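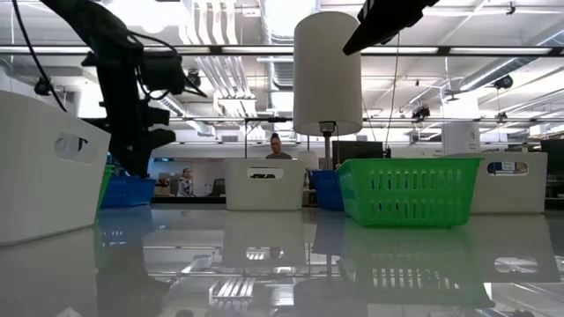

Against the Sorted Drawer

My sister-in-law, Beryl Stockdale, owns 19 bins. I know the number because she told me, over soup, in the tone other people use for grandchildren. There is one for batteries and another for batteries she suspects. Birthday candles live apart from regular candles, having presumably quarreled.

I went home and looked at my kitchen drawer, the one with the tape and the takeout menus and a key to some lock I may no longer own. I felt bad for most of an evening. Then I got annoyed, and I have stayed that way since July.

Tidiness used to be a chore. Somewhere along the line it became a moral position with a checkout page. A company called Plustesero will sell you a drawer insert to hold your other drawer inserts. I put one in my cart, saw the shipping, and recovered my principles.

My complaint is with the sorting itself. Every system asks you to decide, once and forever, what a thing is. Is a flashlight a tool or an emergency? Are scissors office or kitchen? Beryl has settled these questions. She also spent a whole Thursday looking for her scissors, which were filed under Gifts.

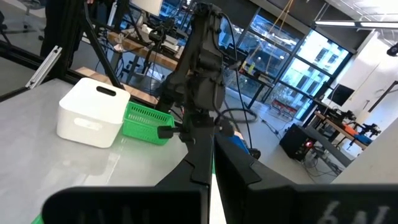

What the mess knows

My drawer has one category, and the scissors are in it. I have to dig, and I sometimes meet an old thumbtack on the way, but the search area is small.

My neighbor Mawar Krishnan takes a middle road. She keeps three boxes and labels none of them, on the theory that a label is just a promise you'll break by Christmas. I find her house very restful.

Beryl has offered to come over and do my drawer for me. I've told her I'm waiting on the right bin.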